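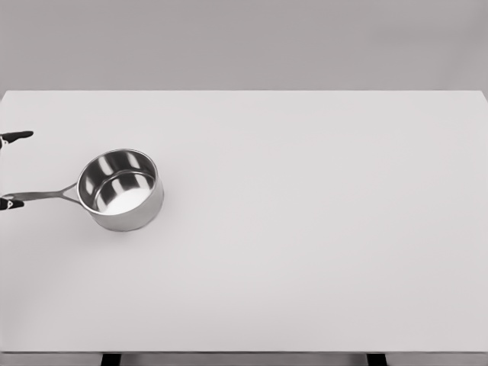 Stainless steel cookware: care and warranty FAQ

Does the Kulletlow range work on induction?
Yes. All Kulletlow saucepans and frypans have a magnetic base. Match the base to the hob zone as closely as you can.

Is it oven safe?
Pans without a lid, up to 240 °C. Glass lids should stay under 180 °C.

How do I remove rainbow colouring?
Wipe the inside with white vinegar, rinse and dry. The colour is a thin oxide layer and does not affect food.

White spots have appeared on the base. Is this a fault?
No. They are mineral deposits from tap water. Boil one part vinegar to three parts water for 15 minutes, then wash as usual.

When should I add salt?
Once the water is boiling. Undissolved salt sitting on cold steel can cause pitting — small pits are permanent but harmless, and are not covered by warranty.

Can I use steel wool?
Not on polished surfaces. Use a nylon pad or a non-chlorine powder cleaner.

How long is the warranty?
17 years on pan bodies and 2 years on lids and knobs. Keep your receipt. Hajdu pans bought before August are covered under the earlier terms.

Page updated 27 Nov 2021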